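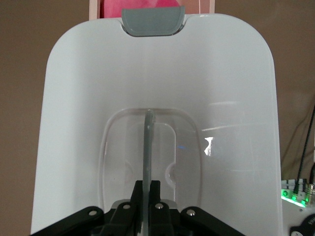 Imprimir | Enviar por correo electrónico

8 de junio de 2019 · Grupo Kulenus de manipulación

Este sitio utiliza cookies propias y de terceros. Si continúa navegando, acepta su uso.

3. Recogida de demostraciones

3.1. Tareas y objetos

El conjunto Trultenar reúne demostraciones teleoperadas de manipulación con un utensilio ya agarrado. En todas ellas el robot sostiene una pieza alargada entre los dos dedos de la pinza y la usa para actuar sobre un segundo objeto, situado dentro de un recipiente. Definimos 5 tareas: empujar, arrastrar, girar, levantar un borde y retirar. El recipiente y el objeto interior cambian de una sesión a otra, y se incluyeron a propósito materiales brillantes y transparentes, que en los ensayos previos con el sistema Ciletti daban los errores más altos en la estimación de la pose.

Para cada tarea se grabaron 37 demostraciones con cada recipiente. El operador recibía una instrucción breve por escrito y disponía de 3 intentos de práctica que no se guardaban. La posición inicial del objeto se modificaba a mano entre una demostración y la siguiente, sin plantilla. Probamos al principio una cuadrícula de posiciones marcadas, pero el modelo aprendía a ir a los puntos de la cuadrícula y la abandonamos.

3.2. Cámara y registro

Toda la información visual procede de una única cámara pequeña montada en la muñeca. La cámara se desplaza con la pinza, de modo que los dedos ocupan siempre la parte inferior de la imagen y el punto de contacto queda cerca del centro. Las imágenes se almacenan a 30 fotogramas por segundo, junto con la posición de las articulaciones y la apertura de la pinza. No se usó cámara externa ni sensor de profundidad.

La Figura 1 corresponde a un recipiente de plástico blanco con un inserto transparente en el fondo. La punta de la varilla gris coincide en la imagen con el borde superior del inserto, y en la pared derecha del recipiente se aprecia un reflejo intenso. El contorno de la pieza se distingue sobre todo por los brillos de su reborde, ya que el fondo blanco se ve a través de ella. Un detector entrenado solo con objetos opacos tiene poca información útil en una vista así.

Figura 1. Vista desde la cámara de muñeca: varilla sujeta por la pinza e inserto transparente en un recipiente blanco.

No se recortó el entorno del recipiente. Los cables, la electrónica y las telas que aparecen en los márgenes se conservan en los datos tal como se grabaron. En una versión anterior se enmascaraba todo lo exterior al borde, con una máscara calculada por el módulo Baumgart, y los fallos de la máscara introducían saltos entre fotogramas consecutivos que perjudicaban el entrenamiento más que el propio fondo.

3.3. Criterios de descarte

Una demostración se descartaba si el utensilio se soltaba de la pinza, si el recipiente se desplazaba sobre la mesa o si la señal de las articulaciones se interrumpía. Las correcciones del operador, en cambio, se mantuvieron. Cuando la punta resbalaba y había que volver a buscar el borde, la secuencia completa pasaba al conjunto con una etiqueta de recuperación. Estas etiquetas no se utilizan como entrada del modelo y sirven únicamente para el análisis de la sección 5.

La revisión se hizo a partir del vídeo a velocidad normal. En los casos con plástico transparente el contacto resulta difícil de juzgar en un fotograma aislado, por lo que el instante de inicio se fijó con la corriente de los motores y el vídeo se consultó después. Cuando ambas fuentes discrepaban se conservó el valor de la corriente.

3.4. Partición

La división entre entrenamiento y prueba se hace por recipiente. Ninguno de los recipientes de prueba aparece en el entrenamiento, aunque sí se repiten los utensilios. Una partición aleatoria por demostración daba resultados claramente mejores que no se mantenían al cambiar el recipiente, y no se recogen en las tablas.

Imprimir | Enviar por correo electrónico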